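### 4.2 Sorting of small dry goods

Kitchen chores are often judged by whether a large object ends up in the right place. Sorting dried food by hand is a harder test, as the pieces are small, uneven in shape and easily lost. We therefore included it in the Nondinlow task set alongside wiping and folding. The Clindis policy was trained on 337 demonstrations of the sorting chore, out of 2,136 for the whole set, and was tested over 45 trials on the Werno arm.

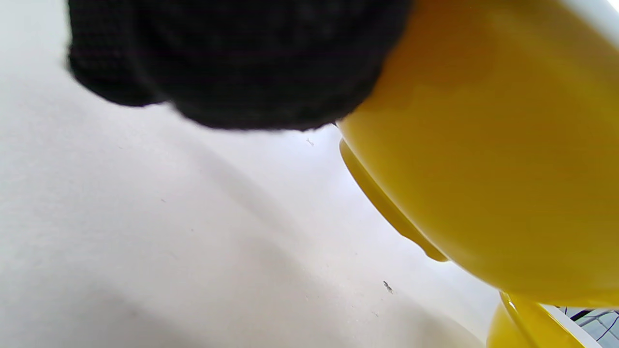
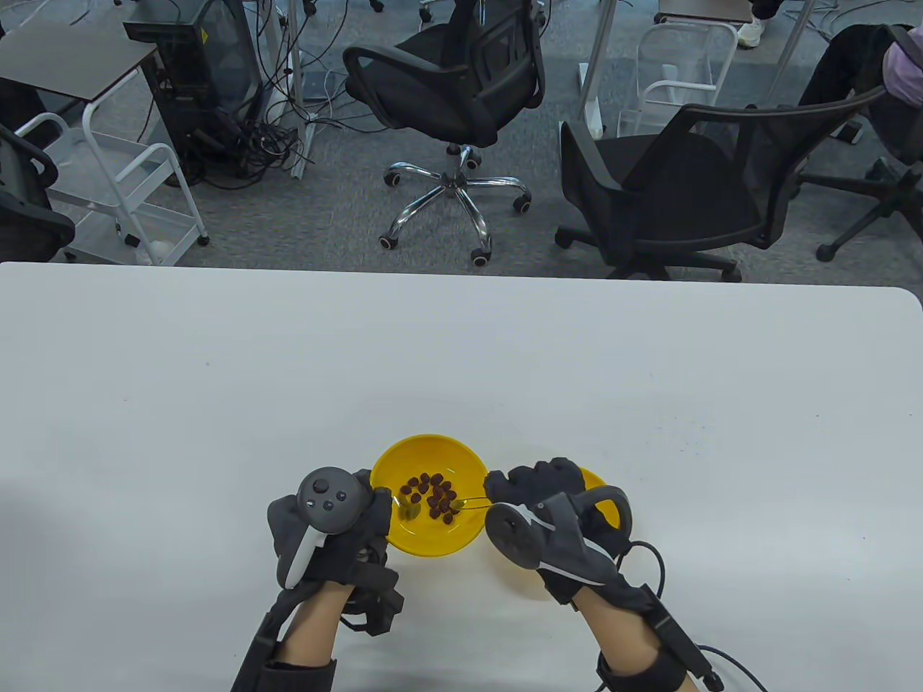
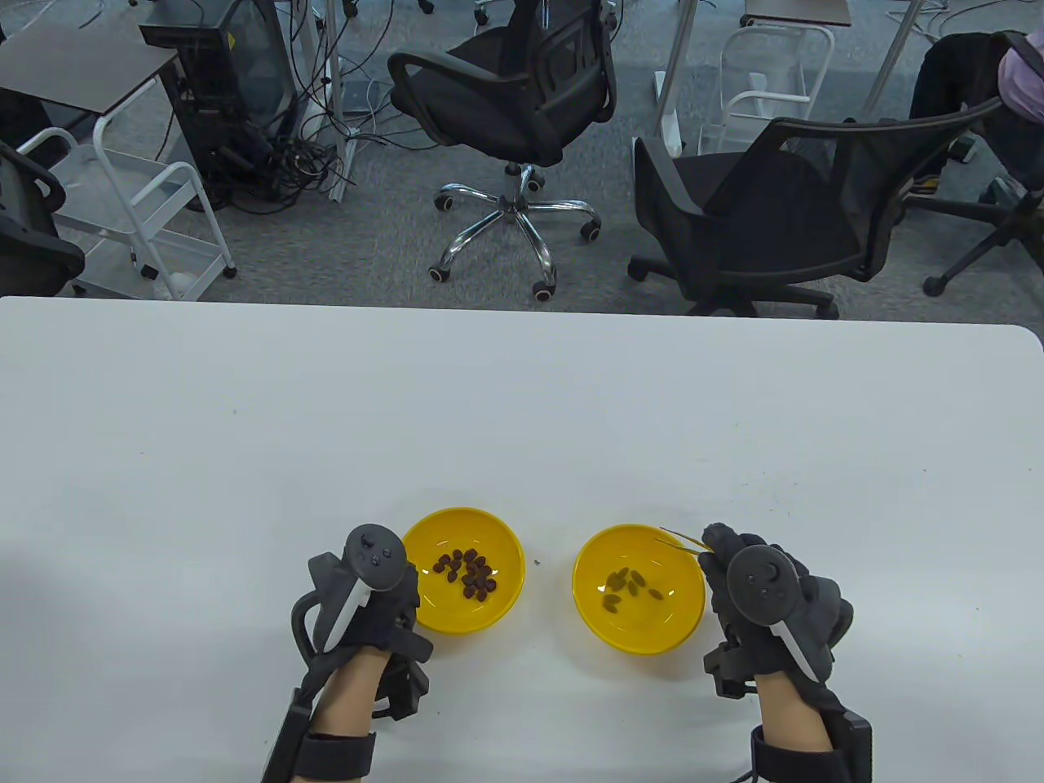
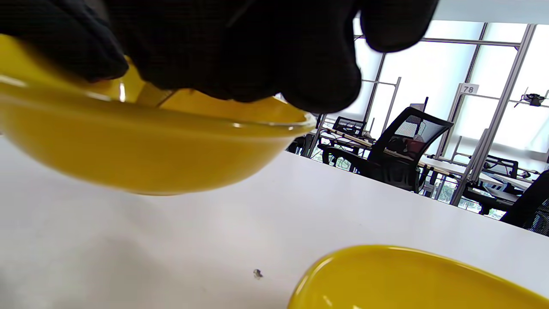
**Figure 6.** Manual work with yellow bowls at a white table. The second and third views show the small brown pieces; tweezers are held in the right hand in the third.

Two kinds of failure made up most of the lost trials. In the first, the tool closed beside a piece and pushed it up the wall of the bowl. In the second, two pieces were picked up together and the policy carried on as if it held one. Neither was corrected by a second attempt unless the operator stepped in. Tipping a whole bowl was far more reliable, but spilt pieces were left on the table in 177 of the separate pouring runs. The Giáp baseline, which plans each grasp from depth alone, did worse on both steps. We do not regard the chore as solved at the speed a household would accept. Section 4.3 gives the results for folding.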